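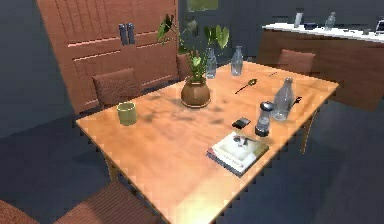
I spent most of January reading about the Irish famine, and I'm still not done with it. It started with a talk Jolene Ngata gave to our history circle on the workhouse ledgers, and I went home with 4 of her books under my arm (sorry, Jolene, you'll get them back!).

What got me was the food leaving the ports. I knew the potatoes had failed, of course, but I'd never really taken in that oats and butter were still being shipped out to England while people starved a few miles inland. I read one chapter twice and then went for a long walk.

We all learned "the potato blight" in school and left it at that. My old textbook gave it half a page out of 300! Blight explains a bad harvest. It doesn't explain the evictions.

Evelien Stevens is leading our next discussion, on how the relief works were run, at the Lestden library at 7 p.m. Please read up to page 107 if you can, and bring a mug.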